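Wednesday, October 16, 2024
Garment cell, two-arm station. Written by me (Teodor), read by Ingvar before he left.

Today only gray sweatpants. Plan from Monday was to mix in the jackets, but Guðlaug wants the waistband episodes complete first, so that Holst gets one clean block to train on. I agree with her, the mixed block from March was difficult to use.

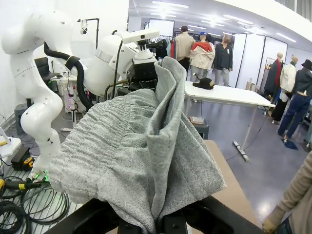
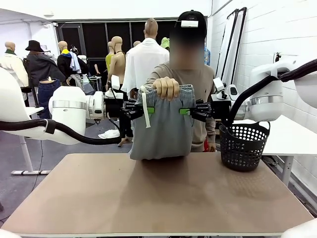 Start of episode: we agreed on handing over by person. The person pinches the waistband at the center and waits until both grippers have closed, one on each side, then lets go and steps back. Before this we let the arms pick from a pile on the table, and the operator spent most of the time searching for the edge. Those episodes are long and they teach mainly searching. I keep them, but under a separate label ("pile start").

Count at end of day: 41 episodes recorded, 19 of them kept without any remark. The total for Flindeo is now 3,679, all garments. Isla asks if we should stop at this number for trousers and I don't know yet. It depends how Holst behaves next week.

Why the others were not kept clean:
- One gripper closes on a single layer and the other on two. The cloth then turns when it is lifted. This was the most common.
- Drawstring caught between the finger pads. I tried to tuck it inside before each episode, but then it is always tucked in the data, and at the customer it will not be. After lunch I stopped tucking.
- Person lets go too early. This was me, four times. I was looking at the screen and not at the fingers.
- Wrist view filled by cloth for many seconds. I did not discard these, only marked them. Preben thinks the model should learn to live with it and use the fixed view in the meantime. I would like to see it tested on a small set first.

Time sync: Uren shows the left wrist stream late compared with the joint values. It was constant over the whole afternoon, so it can be corrected afterward, but please do not upload to Vevov before it is done. The correction script is in the same folder as last time, and it needs the session name as argument, not the date.

Operator notes: Isla closes slower than I do and her grasps are better. If we both continue, the operator name must be in the metadata. It was missing for the first part of the morning and I filled it in by hand from memory. I am sure about most of them.

Tomorrow:
- Same trousers, begin with waistband folded over on one side.
- Ask Ingvar if the release can be triggered by a sound.
- New finger pads for the left gripper, these ones slip on the ribbing.
- Jackets only if there is time after three.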